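Notes from the spare room

Hello again from Saavedra Street! November got away from me, so this one is short and a bit domestic. I've finally been sorting the linen cupboard, a job I've been dodging for 11 years (I moved in with two sets of sheets and somehow never stopped adding).

My rule was simple enough – if I hadn't slept under it since last winter, out it went. Then I found the old spreads from my aunt's place and the rule fell apart. I kept three. Ye-ji Pyo wrote in last month to ask how I wash ribbed bedding without flattening it, and my answer is cool water, half the soap you think you need, and no iron anywhere near it. Give it a good shake before you hang it up, then leave the creases alone. They mostly drop out after a night or two on the bed.
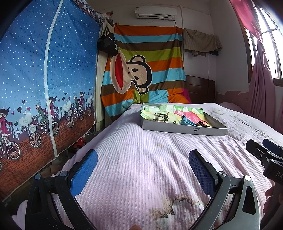
What's going where

The Fondard shelter is taking towels and single sheets, clean, any color. Drop them at the side door on Monday before noon. They don't want pillows, so please don't bring pillows! I made that mistake and had to drive them all home again.

Joaquín Urrutia is still collecting cotton scraps for his rag rugs, and he says even pieces the size of a hand are useful. He has 92 of them in a box already and wants 500 before he starts cutting strips. I gave him a pillowcase with a scorch mark and he was thrilled.

Next month I'm tackling the button tins. Send me your tips, or your spare buttons.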